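Home Notebook Protocols People Log out
Search entries Go

15/03/2019
Latthorpe sourdough trials, batch 33

Starter fed late last night, Hajar did it on her way out. Domed by morning, sour smell but not sharp. Went ahead with the Arninlow wholemeal at 500 g per bowl, 300 g water to begin, rest added by feel. Too stiff at first. Should have gone wetter from the off, Harsh did say.

Folded three times, then left it alone on the shelf by the door. Colder there than I thought. Dough slack on the side nearest the draught, tighter on the other, wich makes no sense to me but wrote it down anyway.

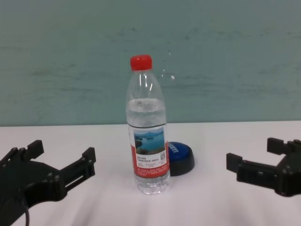

Bottled water, red cap, part full.

Tap here is very hard. Zhiqiang thinks it slows the rise, Abbas thinks it's all temperature and the water is neither here nor there. Could both be right. Need one bowl of each on the same shelf, same flour, same hour. Not done yet. 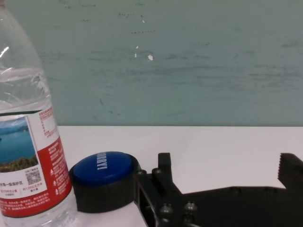
Does the salt go in with the flour or after the rest?
After the rest. Put it in at the start on batch 3 and the dough was tight and hard to stretch, so hold it back and pinch it in with wet fingers.

Shaping: poor. Second loaf stuck to the cloth, lost a good bit of skin getting it off. More rice flour next time. Ismail has the spare baskets at home, ask him. Hegazy oven still runs hot at the back, turned the loaves halfway, left one went dark all the same.

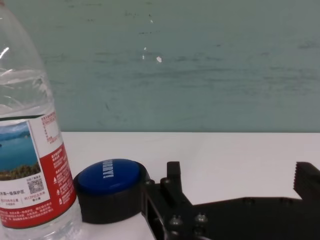

How long should a loaf cool before we cut it for the crumb sheet?
Overnight if it's wholemeal. The ones we cut the same afternoon were gummy in the middle and the sheet was no use for comparing.

Crumb sheets from last June are in the Vorkine folder, not the one marked crumb. Somebody please move them. Scoring on those was Hajar's and a bit kinder than mine, so dont read too much into the gap between them and this lot.

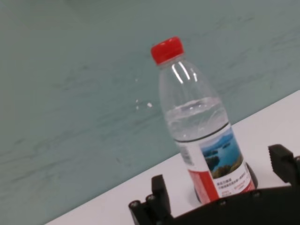
Also the big scale drifts when the oven fan is on. Weighed the same bag twice and got two answers. Using the small one for salt and starter until it's looked at.

Monday: cut loaves if I'm in, otherwise Harsh. Feed starter before the weekend, order wholemeal, find the other scraper.

Comments (3) Share (0)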